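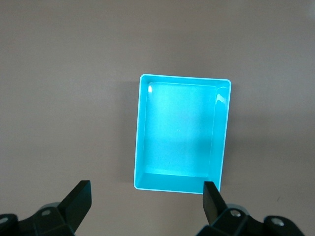 Trinh Hứa escribió:
Yo de ese color tuve dos y acabé regalándolas, porque en la estantería del cuarto cantaban muchísimo. Para organizar peluches prefiero mil veces las cajas con tapa, que si no en octubre ya están llenos de polvo. ¿Tú las vas a dejar abiertas?

mirto_902 escribió:
Abiertas, sí. Con tapa ya probé (las Torkix altas) y mi hija no guardaba nada, le daba pereza quitarla y todo terminaba encima de la cama. Ahora lo tengo por colores: celeste para bloques y cochecitos, rosa para los peluches. Y el celeste a mí me encanta, qué queréis que os diga, alegra un montón la mesa.

Tùng Lý escribió:
Lo de los colores funciona mientras son pequeños. Con los míos duró hasta que hubo más juguetes que colores, jajaja. Yo pondría etiquetas con dibujos.

mirto_902 escribió:
Etiquetas también puse y las arrancó todas en una tarde. Lo que sí he cambiado es que ya no clasificamos en el suelo. Se vacía todo en una mesa grande, las cubetas se quedan separadas y cada cosa va a la suya.
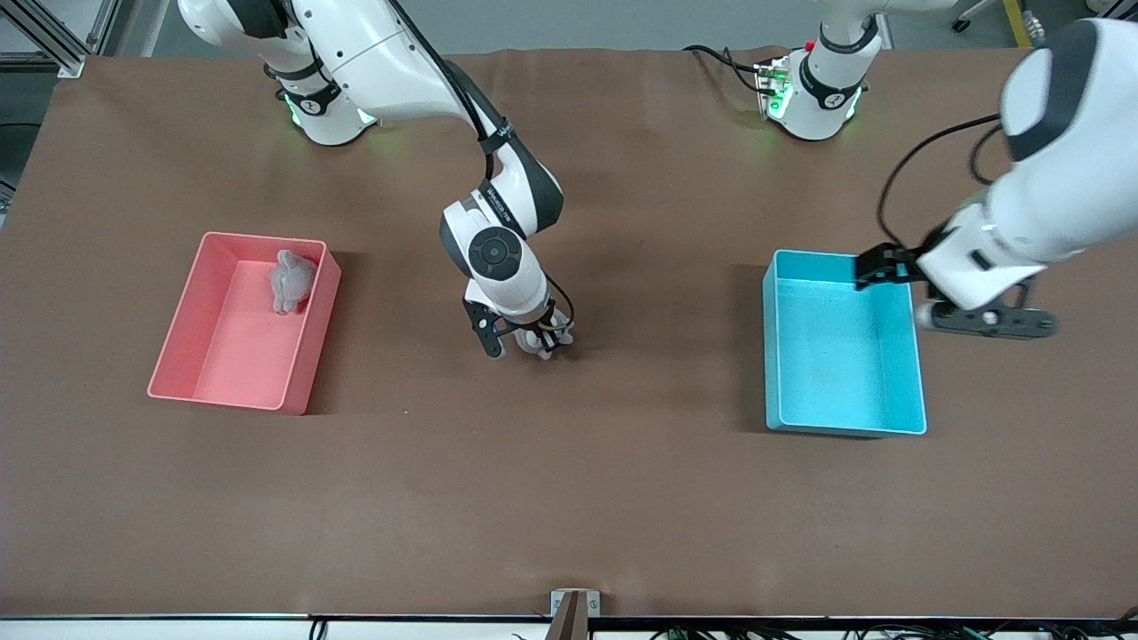 Con los peluches empiezo siempre, que abultan más y así se despeja sitio enseguida. Luego lo pequeño, que es lo pesado. Y las cubetas sin llenar hasta arriba, por favor, que luego buscan el de abajo del todo y vuelta a empezar.

Trinh Hứa escribió:
Pues no me convences, lo siento. Una mesa solo para clasificar no la tenemos todos, en mi piso comemos, trabajamos y planchamos en la misma. Y el polvo sigue ahí. Mis sobrinos son alérgicos y un peluche al aire en casa no dura.

mirto_902 escribió:
Ah, con alergias no digo nada, entonces tapa y a lavar a menudo. Los nuestros van a la lavadora a 600 revoluciones metidos en una funda de almohada y salen bien.

Tùng Lý escribió:
¿600? Yo a 1000 de toda la vida y ni un ojo suelto.

Trinh Hứa escribió:
A 1000 se me apelmazó un conejo entero, no se lo recomiendo a nadie. Por cierto, ¿alguien sabe si las tapas Brovum se venden sueltas? Tengo 2 cajas sin tapa desde la mudanza y en la tienda me quieren colocar el juego completo.

Tùng Lý escribió:
Sueltas las he visto, pero mide bien el borde antes, que hay dos tamaños casi iguales y yo compré el que no era.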